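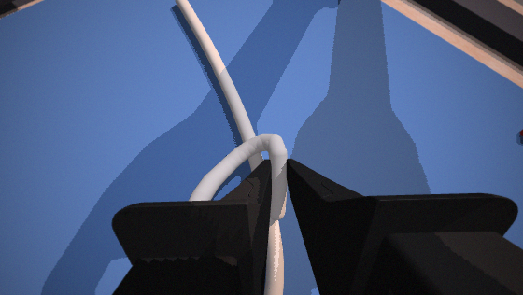
Overhand knot

The overhand knot is the one you already know, even if you never learned its name. You make a loop, poke an end through and pull. I've tied thousands of them (mostly by accident, in headphone cords) and I still think it's a lovely little thing! It's the starting point for a whole family of other knots, including the slipknot, the overhand loop and the water knot that climbers use to join webbing.

Uses

Mostly it's a stopper. Tie one in the end of a line and it won't slide through a hole, and it'll slow down fraying too. Sewers put one in the end of their thread, and bakers twist dough into one and call it a roll. My neighbor Sandra Tindall ties them along a cord to mark her bean rows, 11 to a cord, and swears by it.
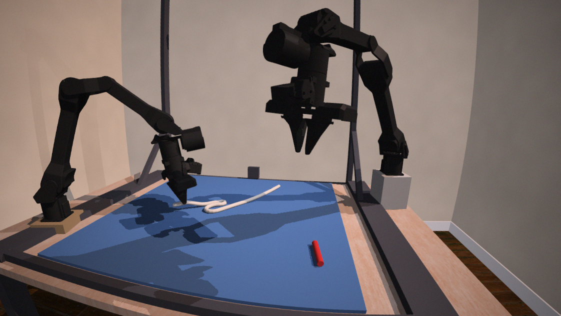
Drawbacks

It jams. Once it's been pulled hard in thin string you may as well get the scissors, and it weakens the line quite a bit as well. If you think you'll want it undone later, try a figure-eight, which is bulkier and usually easier to pick apart.

Left and right

There are two versions, mirror images of each other, and you can't turn one into the other without untying it. Mathematicians join the ends together and call the result a trefoil – the simplest knot they've got, with three crossings. Tie a left one and then a right one and you have a square knot. Tie two the same way and you get a granny, so watch your shoelaces!
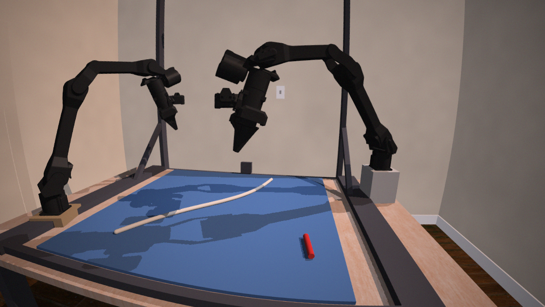

Rope on a blue mat, with a table and two arms.

Contact Keith Tapley | © Drondside Knot Pages | Back to top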